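Section 4: Checking the right arm after a gripper swap

I wrote this part after changing the fingers on our Bendus cell for the second time, so it's the order I do things in now. The printed Birkow booklet has its own version, but it assumes a single arm and it skips the cable loop, and that loop is where I lost most of an afternoon!

Before you start: power both arms up and open both grippers. Keep your hands off the table from step 3 on. The E-stop should be where you can hit it without leaning over anything.

1. Smooth the black cloth down toward the front. A ridge under the cup will throw off your pick height.

2. Set the big white bowl in the middle of the table and stand the purple cup just behind it, to the right. Leave a small gap between them (I go by eye).

3. Load the Sampaio check routine and set the speed to 2. You can go faster later, but for a first run after a swap I like it nice and slow.

4. Jog the right gripper in until the cup sits between the open fingers. Leave the left arm parked off to its side with its gripper open.

5. Close the right gripper and raise the cup straight up. My saved lift height is 640 and my saved approach is 625. Yours will be different if your arms are mounted differently, so teach your own and write them down somewhere.

6. Watch the gray cable under the gripper the whole way up. You want a loose loop with some slack left in it. If it pulls tight, stop, lower the arm and reseat the cable at its connector.

7. Lower the cup, open the fingers and back away. 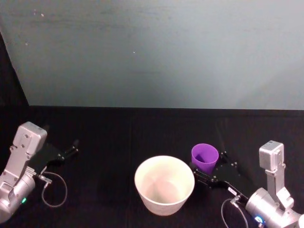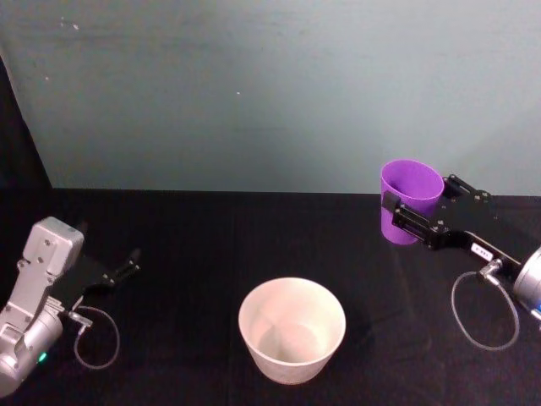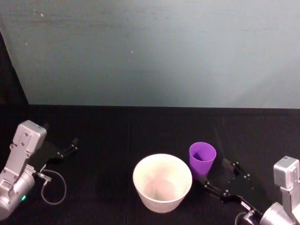

Fig. 4-1. Cup check with the right arm. The cup is held up in the gripper in the middle picture and standing upright in the first and last. Left gripper open in all three.

Note: if the cup leans when you lift it, go back and look at the finger screws before you touch any settings. I once spent ages changing the grip force (it's parameter 57 in Cestudel, in case you need it) and all I had was one finger mounted a hair low.

Caution: don't loosen the finger screws with the gripper closed on something. Put the cup down, open up, power off, and then get the wrench out.

8. Run the routine again at the same speed. If the second lift looks like the first one, save the position and move on to the left arm in Section 5.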